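Ticket 2000 – Répartition de croquettes : l'épisode se termine en succès alors que la seconde gamelle n'est pas servie

Projet : Kozan / simulation bimanuelle
Composant : planificateur de tâches, module d'évaluation
Priorité : moyenne
Ouvert le : 7 juin 2026
État : résolu, en attente de fusion
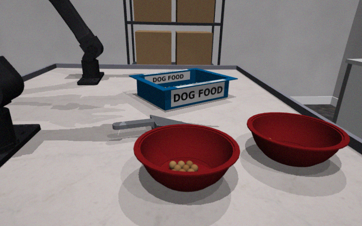
Description du problème

La tâche demande de prélever des croquettes dans le bac avec la pelle et de les répartir entre les deux gamelles. Depuis le passage à la nouvelle version du planificateur Trornier, une partie des épisodes reçoit l'étiquette « succès » avec une répartition manifestement mauvaise. L'évaluateur renvoie 1.0, l'épisode est fermé et les bras retournent en position de repos.

Le défaut apparaît avec la graine 42 à chaque lancement. Avec la graine 66, il n'apparaît que si le rendu est activé. Les autres graines essayées sur le poste de Grellville ne le montrent pas.

Comportement attendu

L'évaluateur doit vérifier séparément le contenu de chaque gamelle et refuser le succès si l'une des deux reste sous le seuil de 3 croquettes.

Comportement observé

Extrait du journal de la graine 42 :

[plan] étape verser(gamelle_A) : terminée
[plan] étape verser(gamelle_B) : terminée
[eval] contenu gamelle_A : seuil atteint
[eval] contenu gamelle_B : seuil atteint
[eval] résultat : 1.0
[plan] retour au repos, bras gauche puis bras droit

L'état physique enregistré au même pas de temps contredit la ligne gamelle_B. L'erreur se situe donc entre la lecture des positions et le calcul du score.

Étapes de diagnostic

Premier essai : relance sans rendu, même graine. Résultat identique. Le moteur d'affichage n'est pas en cause pour la graine 42.

Deuxième essai : retour à l'ancienne version de Trornier en gardant l'évaluateur actuel. Le succès est toujours accordé à tort. J'avais d'abord soupçonné le planificateur, qui marque l'étape « verser » comme terminée dès que le poignet atteint l'inclinaison demandée. C'est discutable, mais cela n'explique pas le score.

Troisième essai : export des volumes de détection. Chaque gamelle possède une boîte englobante dans laquelle on cherche les centres des croquettes. Les deux boîtes sont alignées sur les axes du monde et agrandies d'une marge fixe. Quand les gamelles sont tirées proches l'une de l'autre, les boîtes se chevauchent, et une croquette posée dans la première peut être attribuée aux deux. La fonction ne retire pas de la liste les objets déjà attribués.

Quatrième essai : marge mise à zéro. Le faux succès disparaît pour la graine 42, mais des épisodes corrects échouent, les croquettes appuyées contre la paroi n'étant plus retenues. Modification annulée.

Cause

Double attribution des croquettes dans assign_to_container(). Le défaut existait avant la mise à jour. Il était masqué par l'ancien réglage de placement, qui imposait un écart plus grand entre les gamelles. La nouvelle configuration livrée avec Trornier a réduit cet écart.

Pour la graine 66, la différence avec et sans rendu vient d'un autre point : l'évaluateur était appelé avant la fin de la stabilisation lorsque l'affichage imposait son propre pas. Les croquettes encore en mouvement au-dessus du bord étaient prises en compte.

Correctif

1. Remplacement de la boîte englobante par un cylindre centré sur le repère de la gamelle, rayon pris au bord intérieur.
2. Attribution exclusive : un objet appartient au conteneur dont l'axe est le plus proche.
3. Évaluation différée jusqu'à ce que la vitesse de toutes les croquettes passe sous le seuil de repos, avec une limite de 2000 pas. Au-delà, l'épisode est marqué « indéterminé » et exclu du taux de réussite.
4. Ajout dans le journal de l'identifiant des croquettes attribuées à chaque gamelle.

Vérification

Graine 42 : échec correctement signalé, gamelle_B sous le seuil.
Graine 66 : même résultat avec et sans rendu.
Tests unitaires de Nakov : tous passés après mise à jour de deux valeurs de référence, qui avaient été calculées avec l'ancienne attribution.

Reste à faire

Les taux de réussite publiés sur le tableau interne depuis le changement de configuration sont à recalculer. Les états finaux sont conservés, il n'est pas nécessaire de rejouer les épisodes, sauf ceux arrêtés avant stabilisation.

La condition de fin de l'étape « verser » fera l'objet d'un ticket séparé. Proposition : contrôler ce qui reste dans la pelle en plus de l'angle du poignet. À traiter dans la version de juillet.

Branche : fix/attribution-exclusive
Relecture demandée sur le module d'évaluation uniquement.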